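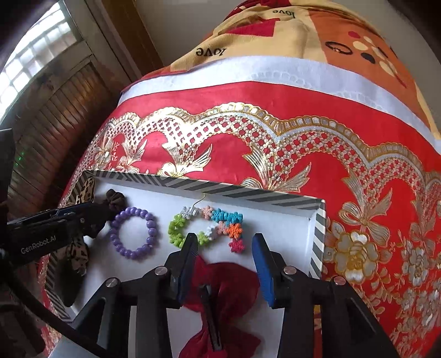 Hair ties and a bead bracelet in a striped tray, with one gripper at the bottom and another at the left.

Zorstead Home Forum > Gadgets > Can a machine do the small stuff yet?

tallowbend
Sorting hair accessories takes me 4 minutes. I want to know if any machine you can buy today would do it. I don't think so. A scrunchie has no fixed shape, so there's no one right place to grab it.

Henrique Antunes
I disagree about the scrunchies. Soft things forgive a bad grip. We run a Covar arm at the shop in Bakden and it picks up rags all day. Beads are what I'd worry about. They roll under the fingers and the string goes slack.

tallowbend
Picking up a rag and dropping it in a bin is one thing. Can it tell two spotted hair ties from a plain brown one and put them together?

Henrique Antunes
Telling them apart is the easy part now. Ours missed 20 out of 320 pickups in April, and most of those were two rags stuck together.
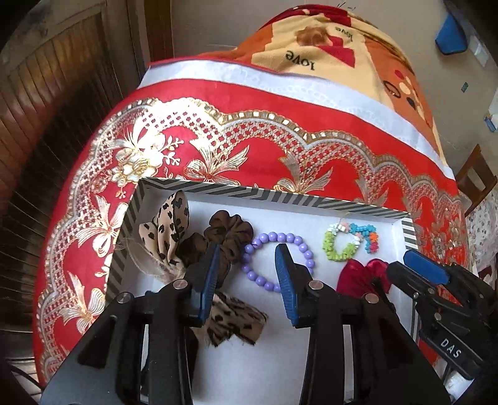 baptista_rd
Twenty misses is fine in a shop where a person walks by and fixes it. At home I'm that person. If I have to stand there, I'll sort it myself.

tallowbend
Same here. And who puts the tray out for it?

Henrique Antunes
You do, for now. Same as loading a dishwasher – you still bring the plates over. I'd take that deal for laundry, maybe not for hair ties.

baptista_rd
Does the Covar handle anything with a loop? Mine would be all hooks and elastic.

Henrique Antunes
Haven't tried. I'll put a few in the rag bin and post what it does.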